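Home Explore Threads Saved Log in

1/ ok people keep asking how I'm still upright after a winter of nights at Osida. long thread, typed on the bus, sorry in advance

2/ first thing. your body doesn't care what the schedule says. mine wanted dinner at midnight for weeks and I kept giving it chips. felt awful. stopped with the chips

3/ the meal that matters is the 4 a.m. one. small, plain, protein. eggs, cut in half, salt, done. two halves of an egg gets me to the end of shift better than the vending machine burrito ever did

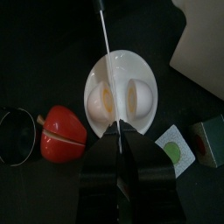
4/ coffee. last cup before 1. I broke this rule all of October and lay there at noon listening to my own heart. don't

5/ the drive home. I gave up driving after nights. take the Larstead bus, it's slow and it smells like floor cleaner but you can shut your eyes. set an alarm or you end up at the depot in Grindislow. ask me how I know

6/ sunglasses for the walk from the stop. yes in January. yes people look

7/ food when you get in - something little. toast. a roll from Szűcs if they've opened, they do a poppy seed one that's still warm some mornings. going to bed hungry wakes me up by eleven, going to bed stuffed is worse

8/ do NOT do "just one load of laundry" first. do not check email. the landlord can wait til you're a person agian

9/ now sleep. priced proper blackout shades, 349 for the one bedroom window, laughed, closed the tab

10/ black fabric does it. the heavy kind, off the bolt. pull it tight, go past the window frame on all sides, and do the top edge too, thats where the light sneaks in. mine leaked up there for ages before I figured out what was waking me
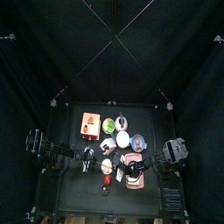 Reply from nightbus_nell: wouldn't the fabric make it super hot in summer though? I tried black sheets one July and gave up by noon

11/ good point, yes it gets stuffy. I put a white sheet behind it on the window side and run a fan. fan covers the street noise too so I'd keep it going all year anyway

12/ phone in the kitchen. tell your mom your hours. write them on her calendar yourself if you have to

13/ days off are the hard part. I used to flip all the way back to normal and then spend the next 3 shifts as a ghost. now I meet in the middle, bed at 3 or so, up before noon. not perfect. I get to see friends for dinner and I don't cry at work

14/ vitamin D, ask a doctor not me. also if you're nodding off on your feet or feeling low week after week, tell somebody. I waited too long on that

15/ ok this is my stop. more than 2000 of you follow this account now which is wierd, hi. will do one on packing lunches when I've slept

Comments

dockside_jo: the October coffee thing is so real. I moved mine to midnight and it still took a while

pmarrow: Szűcs opens at six now, go before the school crowd

quietfloor: any tips if you have kids? mine are up at seven no matter what I hang over the window

tessellate44: how do you hold the fabric up? renting, can't drill

Contact | Terms | © all posts belong to their authors | Back to top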